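Scaling and placement rules for simulated pick scenes – what do you enforce before a scene counts as valid?

Tags: simulation, manipulation, scene generation, validation, house rules
Asked 22 March 2023 by gripwidth_mm

We generate household scenes for a grasping benchmark. An arm and a handful of objects are dropped into a room from an asset library, the generator renders a start pose, and a task string is attached ("lift the dispenser", "move the roll to the left"). The library was merged in February from two older ones, Brikora and Rizzi, and they do not agree on units, origins or what counts as a support surface.

The current batch is 1,000 scenes. Our validator passes 715 of them. When I went through the passed scenes by eye I found many that I would not want in a benchmark: supports at the wrong scale, objects lying on surfaces nobody would use, an arm base standing on something that would tip in the real world. Nothing is in collision and every target is reachable, so the validator has no complaint.

My questions are these.

1. Is there a written standard for this? I know ISO 10218 for industrial robots and ISO 13482 for personal care robots, but both concern real machines and I found nothing in them about scene content.

2. Should an implausible support be a hard failure or a tag? My colleague wants to keep everything that is physically consistent in the simulator. His argument is that odd backgrounds and odd furniture are good for training. I accept that for training. I am less sure about it for evaluation.

3. How do you check scale without a person looking at every scene?

We use a parallel two-finger gripper throughout. The arm base is fixed to whatever the generator selects as the mount. Physics steps at the simulator default. I can post the validator config if it helps.

Ettore Ferri
Accepted

There is no standard that I know of which tells you what may stand on what in a simulated scene. The two you name apply to the physical robot and its installation. They are still worth reading for vocabulary, so that your documents say "workspace" and "hazard" in the usual sense, but do not claim conformity on the strength of a simulation. You will have to write a house rule and version it.

Ours is short. I copy the relevant part, with our internal names removed.

Mount. The arm base shall be fixed to a body that is flagged as a mount in the asset library. Any other body may be used only if the scene carries the tag mount_nonstandard. The base footprint shall lie fully inside the supporting face. If the face is tilted, the tilt shall be written to the scene record together with the gravity vector as seen from the base frame.

Scale. Every asset shall have a reference dimension in millimeters, taken from a real object of that type, and a permitted range. An asset outside its range is either rejected or tagged scale_override. The override shall give the factor. "Looks right" is not an accepted value.

Support. Each free object shall be at rest before the episode starts. Run the physics with the arm locked for 600 steps and compare poses. If an object has moved further than your tolerance, reject the scene. Do this after the arm has been placed and before the task string is written.

Target. The object named in the task string shall be identifiable from the asset record alone. If two bodies could answer to the same name, the string shall be changed.

Start pose. The fingers shall be open at least as wide as the grasp face plus clearance on each side, or the task shall include an explicit opening phase. A start pose directly over the target is allowed, but it is to be tagged, as it removes most of the approach problem and inflates the success rate.

On your second question: tag, do not delete. Then filter by tag for each use. Training may take everything that is consistent. Evaluation takes the untagged scenes, plus a separate split with tagged ones, and the two results are reported on separate lines. Averaging them gives a figure that cannot be interpreted. I have seen this done in reports that were otherwise careful.

On the third: the reference dimension does nearly all of the work. Filling the table took us longer than writing the check. Pay attention to the consumer electronics in the library. They are often modeled without units by people who only needed them to look good on screen, and a generator that picks mounts by flat area will happily pick one. Bathroom fittings are usually fine, since they tend to come from architectural sets in real units.

Small point on the merge. If one library puts the origin at the base of the object and the other at the center of mass, your rest test will catch the error only when the offset is large. Normalize the origins first.

troltwood_user

just raise the collision margin and rerun, that removed most of the weird ones for us. Troltwood has a checkbox for it under scene options

briso_bench

The collision margin does not address the question. The asker states that nothing is in collision. A larger margin will also reject valid scenes in which two objects stand close together on a small surface, and those are the ones that test finger clearance.

I agree with Ettore Ferri's list and would add two items from our own practice at Briso.

First, log which rule failed, not just that the scene failed. We reran an old batch with a full log and 479 scenes had been rejected by a single rule, the upright test. It assumed that every object should stand on its base. A roll of tape on its side is a normal thing to find on a shelf, and so is a toy that has been left lying down. Orientation should be a list of permitted rest poses per asset. A single upright vector is too coarse.

Second, keep a human pass for the evaluation split. It does not need to cover everything. Draw a sample per room type, give the reviewer one still of the start pose and the asset record side by side, and allow three verdicts: accept, tag, reject. Two reviewers per scene, and any disagreement goes to tag.

A sample that went to tag under our rules, for mount_nonstandard, scale_override on the mount, and start pose over target: 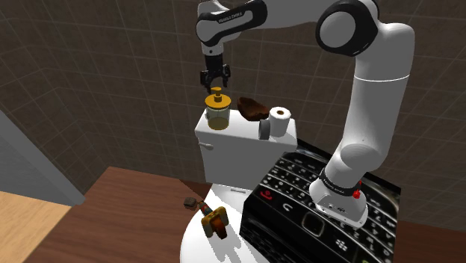 Start pose, bathroom set: arm based on the keyboard phone, gripper open above the soap dispenser on the tank lid.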